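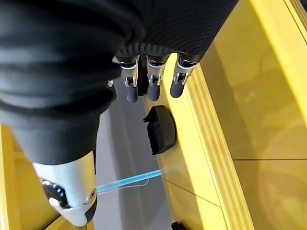 A wrist's-eye view of one of our robot's hands, with its black sleeve on and its fingers pointing down.

How do you teach a hand?

Hold your own hand up in front of your face for a moment and wiggle it. Easy, wasn't it? You didn't have to think "bend the second finger, now the thumb, now stop". You just wiggled.

I work at a lab called Denden, and my job is helping robot hands get a bit better at the things your hand does without being asked. It is slow work and I love it. I want to tell you about one experiment we did, what we were trying to find out, and the answer we got (which was not the one I'd bet on!).

First, look at those fingers. The silver parts are the knuckles, and if you look closely you can spot little screws in them. The dark grey parts are the fingertips, and they're rounded a bit like yours. The big shiny piece on the left is the thumb. And all that black stuff at the top, bunched up like a jumper that's too long in the arms, is a sleeve that covers the robot's wrist and forearm.

A camera near the wrist took that picture. Imagine having an eye on the inside of your arm, looking along your hand all day long. You'd see your fingers brilliantly and you'd hardly ever see your own feet.

The question

We wanted to know this: does a robot learn better if it sees the same job done in one place lots of times, or in lots of different places a few times each?

Think about learning to catch a ball. You could stand in your garden and have the same person throw the same ball from the same spot, over and over. You'd get very good at that throw. Then you go to the park, the ball is bigger, the sun is in your eyes, and whoops. Or you could practise in the garden, then the park, then the school field, with a different ball each time. You'd probably drop more to begin with. But would you be better in the end?

That was our question, only with a robot, and with pressing and gripping things instead of catching. We called the experiment Rollby.

How a robot practises

Robots like ours start by copying. A person guides the robot through a job, such as reaching out, closing its fingers round a handle and letting go again. While that's going on, the computer saves what the wrist camera sees and also how much every finger joint is bent. One go from start to finish is called a demonstration. We collected 4,000 of them, and my goodness, the biscuits we got through.

Then a computer program called Prendergast (I didn't choose the name) goes through all the demonstrations and looks for patterns. When the camera sees this, the fingers usually do that. It makes a guess, checks the guess against what the person did, and nudges itself a tiny bit closer. Then it does the same again, a huge number of times. That's what people mean when they say a machine is "learning". It isn't sitting there having ideas. It's guessing and being nudged.

Two robot schools

We trained the program twice, starting from scratch each time.

The first time, all its demonstrations came from one single workbench. Same lights, same handle, same everything. I called this one Stay-at-Home.

The second time, we used the same number of demonstrations, but they came from 36 different set-ups. Sometimes the handle was a different colour, sometimes it was higher up, sometimes the lights were dim or the table was very shiny. I called this one Traveller.

It matters that they both had the same number of demonstrations. If Traveller had been given more, and then did better, we couldn't say whether it was the travelling that helped or just the extra practice. Scientists call this a fair test, and you may well have done one at school with cress or toy cars.

What I thought would happen

I thought Stay-at-Home would win at home and Traveller would win everywhere else. I wrote that on a bit of paper and stuck it to the fridge, so that I couldn't pretend later that I'd thought something different. I'd recommend doing this. It makes the results much more exciting.

What did happen

We gave each of them 162 tries on set-ups that neither had met before, at our other building in Javside. Traveller managed the job in 159 of its tries. Stay-at-Home managed roughly half.

So that part of my fridge note was right. Then we took them both back to the workbench where Stay-at-Home had done all its learning, and they came out level! Traveller was every bit as good there, even though it had hardly seen the place. I had to go and cross out half my note in front of everybody.

Why might that be? We think Stay-at-Home had picked up some bad habits. When your demonstrations all come from one bench, you can learn things like "close the fingers when the shadow is in that corner". That works perfectly well until somebody moves the lamp. Traveller couldn't rely on a shadow, as the shadow kept changing, so it had to pay attention to the handle.

I say "we think" on purpose. We've only tried this with one kind of job and one kind of hand. It might turn out differently for folding a towel or doing up a button, and buttons are horribly hard for robots.

Shiny things are a nuisance

One more bit, as children who visit us nearly always ask what robots find difficult. Shiny surfaces are high on the list. Look at the yellow part of the picture again and you'll see blurry reflections and bright patches all over it. You know straight away that those are only reflections. A program has to learn that from its demonstrations, and if it has never met a shiny surface it can muddle a bright patch with a real object.

Try it yourself

You need a friend, a soft ball and a bucket. One of you practises throwing the ball into the bucket from the same spot, 36 times. The other has 36 throws too, but moves to a new spot after every few. Then put the bucket somewhere neither of you has tried and have ten throws each. Write down your guess before you start - and stick it on the fridge.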